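Call for test households – kitchen and home handling, round two

Posted in: Take Part / Equipment Trials
2021-07-30 | by the Keten planning desk
3 min read

We need people. Keten is working out what to buy for next year's home handling work and we'd like ordinary households in on it before the money goes out, not after. Short notice, sorry. Read on, then write to us.

Padded fingers at work, the last of the four with a pair of chopsticks by the sink:
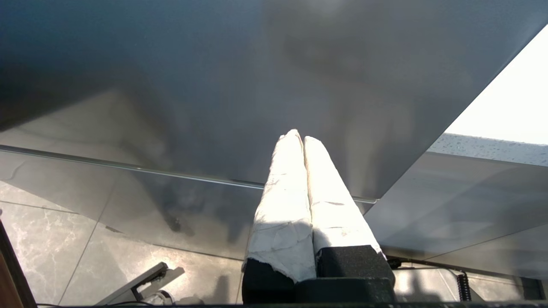
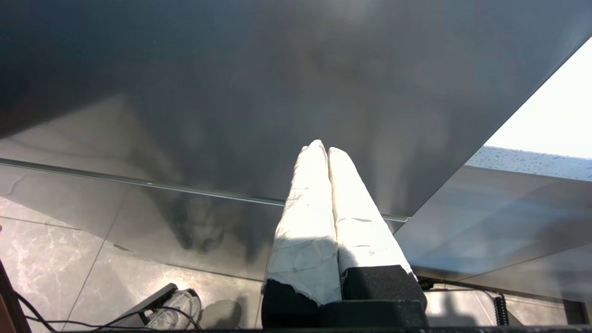
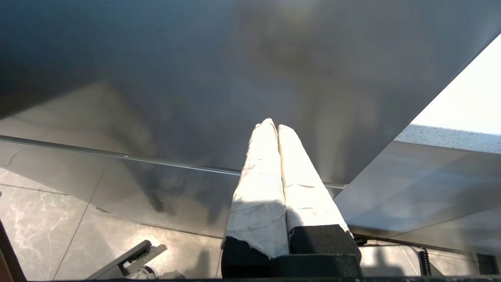
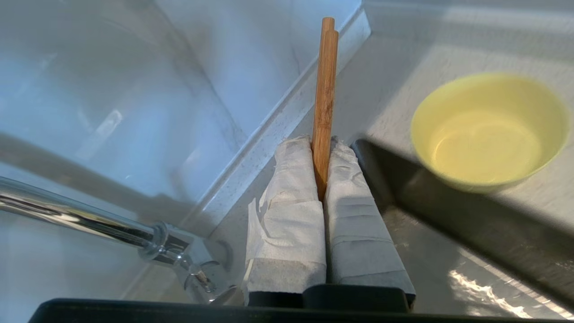 What we're after – homes in or near Driltbridge, plus a few people happy to come to us and sort through a shopping list. No technical background wanted. If you cook, wash up, clean glass, put things away, you know enough.

The budget covers 2 arms. That is the whole thing, arms, grippers, mounts, cables, spares, the lot, so every pound on one line comes off another. At the moment the split is a guess made at a desk. Fingertips are the worst of it. Last year we put almost nothing aside for covers and pads and then spent all spring buying tape and paper towel out of petty cash. This time it gets its own line and we want to know how big.

Two ways to take part

Home visits. We come to you, look at your kitchen and one other room, measure up, and try a short list of jobs with the kit we have. Roughly 100 minutes all in. We'll want a socket near the worktop and somewhere to stand. Tell us beforehand about pets, stairs, parking. Stone floors fine, carpet fine.

Planning table. An evening in Driltbridge with 10 people round a table, going down the draft list and arguing about it. What would you want it to pick up first? What would you never let it near? Would you put up with an arm clamped to the worktop or does it have to live in a cupboard? Tea and sandwiches. Bring reading glasses, the list is in small print.

You can do both. Say so when you write.

Who can apply

Anyone over 18. Renters welcome but please ask your landlord first. We'd particulary like to hear from people with small kitchens, left-handed people, and anyone who has had trouble with grip themselves. If you took part in round one you can come back, but new homes go first.

What you get

A shopping voucher for each visit or evening, fares paid, and a copy of the final equipment list once it's signed off. No voucher for filling in the form, afraid not.

What we're deciding

- Tveit or Fisoner for the arms. Quotes in from both, neither includes delivery
- bought pads or home-made covers, and how often to change them
- one fixed bench or a stand on wheels
- what to hold back for repairs. Currently too little
- whether training days come out of this pot or another one

Orders have to be placed in January so everything needs to be in writing well before that. Places are given out as forms come in and we wont be keeping a long waiting list.

How to apply

Write to the planning desk with your name, your postcode, which of the two you want, and a couple of lines about your kitchen. Photos handy but not needed. Evenings or daytimes, say which. We reply to everyone, usually within 2 weeks – if you hear nothing by then, chase us.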